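Slide 4 - slippers on the table. Take your time here, folks will smile at this one.

Say hello to anyone who came over from Tresta, and then ask who has a shoe rack at home and still trips over slippers every evening. I always put my own hand up!
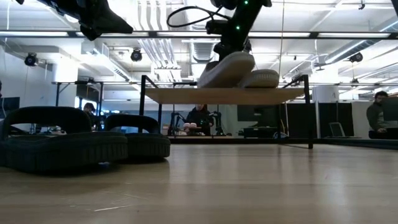
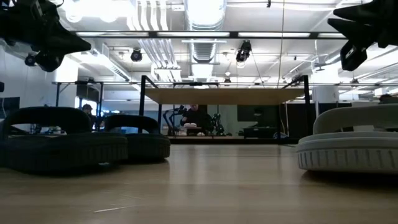
Slippers, dark pair and gray, with the little raised wooden platform.

Pause, then tell Gunther Hamann's rule - pairs stay together, everyday ones lowest. Three minutes, no more.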